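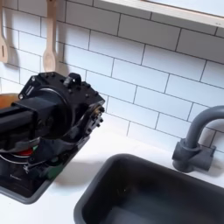 Working an arm over a sink: notes from the Plakero build

These tips come from fitting a home-built arm to a kitchen worktop at the Wandeck shared workshop. They assume the arm already moves under its own controller and that the joints have been checked on the bench. Most of them apply equally to a utility room or a garage sink.

Mounting

Fix the base to the building or to a heavy frame, never to the worktop overhang. A worktop that feels solid by hand will still flex when the arm stops sharply at full reach, and the flex shows up as bounce at the gripper. On our build the base plate is 10 mm aluminium on a steel post. The post stands 600 mm from the nearest tap.

Set the shoulder high enough for the wrist to clear the sink rim with the gripper pointing straight down. Measure with the longest tool fitted. Tall gooseneck taps are the usual obstacle, so swing the spout through its whole travel and mark both ends on the worktop with masking tape before writing any limits into the controller.

Keep-out zones

Draw the tap as a box and not as a curve. The controller handles a box faster and the spare volume around the spout is useful margin. Add 40 mm on every face. Do the same for shelves, hanging utensils and anything else on the wall behind. Wooden spoons on hooks swing when knocked, so the box has to cover the swing as well.

With a double sink, treat the divider as its own obstacle. Paths that go from one basin to the other should lift first, travel level, then drop. Diagonal moves save very little time and catch the rim sooner or later.

Cables

Route the gripper lead along the outside of the link and leave a loop at the wrist. Turn the wrist to both stops by hand, power off, and watch the loop. It should open and close without touching the fingers or pulling at the connector. If it snags, shorten it at the elbow clip and leave the wrist end alone.

Clip leads so that they fall away from the basin. A drip loop at the lowest point before the controller box is cheap and takes a minute to form. The controller itself belongs outside the splash area, on a supply with an RCD. Our Clamenik box sits on a bracket under the far end of the worktop with its vents facing down.

Screws and fittings

Small hex screws into aluminium work loose under vibration. Use a medium-strength threadlocker, let it cure overnight and put a paint mark across each head. A broken mark is visible from across the room. Do not use threadlocker on screws that go into plastic, as some grades will crack it.

Wipe exposed steel screws with a lightly oiled cloth after each session near water. Stainless replacements are better, but check the length of each one against the original before fitting.

First runs

1. Run every path with the basin empty and the tap shut.
2. Set the speed to a tenth of normal and keep one hand on the stop button.
3. Lower the gripper into the basin in small steps and note the height at which the fingers are just clear of the bottom.
4. Save that height as a hard limit, then try to drive past it. The controller should refuse.
5. Repeat for the second basin. Do not copy the first value across, even if the basins were sold as a pair.

Version 641 of the Agyeman path software resets soft limits after a power cut. Reload the limits file and repeat step 4 before carrying on.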